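Print | E-mail

Vanity cell, arm 2 - weekly check
L. Dmytriv, March 2018

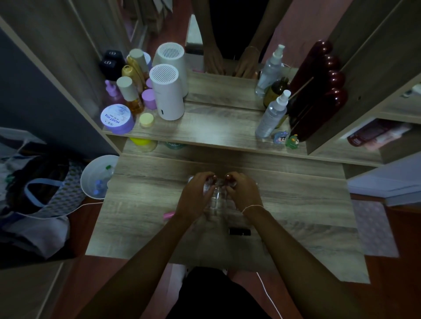 1. Guarding / e-stop
OK. Button stiff, Remo to look at it.

2. Desk area
Clear bottle lying on its side, held in both hands. Small items still on desk, clear them before homing. Shelf is crowded, keep speed at 20 percent near teh mirror.

3. Gripper pads
Left pad worn. Swap at 600 cycles, counter says 423.

4. Cables
Base clamp loose, tightened. Recheck in November.

Sign off: V. Mazza, pending item 1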